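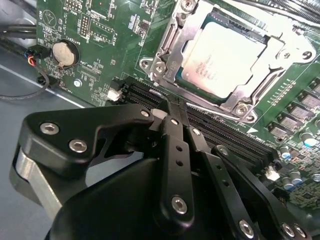 Clearing the CMOS by pulling the coin cell

Forums will tell you a dead coin cell explains every odd thing a desktop does. I doubt it. A flat one loses the clock and the BIOS settings, and that's usually the lot. If your computer crashes halfway through a game, look elsewhere.

Still, it's a cheap thing to rule out.

1. Shut down, switch off at the wall and pull the power cord. Hold the power button in for a few seconds.

2. Take the side panel off and touch bare metal on the case. I've never bothered with a wrist strap.

3. Find the round silver battery. Many boards print a label beside it. Leave the processor and its lever alone - some guides have you reseating the CPU as well, and I can't see what for.

4. Push the clip back gently and lift the cell out. Note which side faced up.

5. Wait. Ye-ji Hwang swears by 42 minutes, which sounds like superstition to me. I give it 3.

6. Fit the new cell, usually a CR2032 but read the old one. Check you haven't tugged any small plugs loose.

7. Power up, go into the BIOS and set the date. Redo any fan or boot order changes, as they'll be gone.

If the clock is wrong again next week, I'd suspect the board.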